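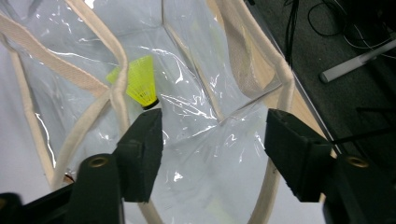
Trurkley: The Complete Series brings all three series of the ferry-town drama together in one box for the first time, and we couldn't be more pleased to have it on the shelf. If you missed it on television, it follows the Grotetti family through the years when their hotel is slowly losing its guests to the new place up the hill, and it's the best slow-burning family story we've stocked in ages. It's also a lovely one to pass round, because the box is slim and light enough to go to a friend's house and back without a fuss. Any big clear tote with cream handles and a yellow shuttlecock already in it will have room for this as well, and you'll spot the spine through the side when you're wondering who borrowed it last.

The first series is the one people remember, with the wedding in the boat shed and that long, long argument over the kitchen keys. Do stick with it though! The second is darker and has far more of the grandmother in it, and by the third she is more or less running the show. The final episode is here at its full length, with the harbour scene that was trimmed when it was repeated (it's a quiet scene and mostly two people on a bench, but it changes how you feel about the ending).

Kedano have gone back to the original tapes for this release and the picture is much cleaner than on the old single volumes. The night scenes gain the most. On the old discs you could hear the row on the slipway perfectly well but could hardly see who was having it, and now you can make out every face. The sound has been tidied too, though the wind on the quay is still there, as it should be.

What's in the box

All three series, complete and in broadcast order
A bonus disc with the pilot, which has a different actor as the elder son
Commentary on 4 episodes
A booklet with an episode guide, a family tree and notes on the music
English subtitles on every episode and on the pilot

A word about the family tree - it gives away two marriages and a death, so leave the booklet alone until you've finished the second series.

The music deserves a mention. The Vishwakarma Quartet recorded the score, and the bonus disc lets you play the opening theme in full without the titles over it. It runs well past the version used on screen, with a whole middle section that never made it to air. We've had it on in the shop more than is reasonable.

Good to know

Region 2 DVD. Will not play on machines set for other regions.
Discs are held in hinged trays, with no overlapping.
Commentary tracks are not subtitled.
Contains some strong language, mainly in the kitchen scenes.

The first pressing is 900 copies and comes with a card slipcase showing the hotel front. Later copies will have the same discs and booklet without the slipcase. Orders placed before 3 pm leave us the same day, and unopened sets can be returned within 7 days of arrival.

Shop > Television on disc > Drama > Trurkley: The Complete Series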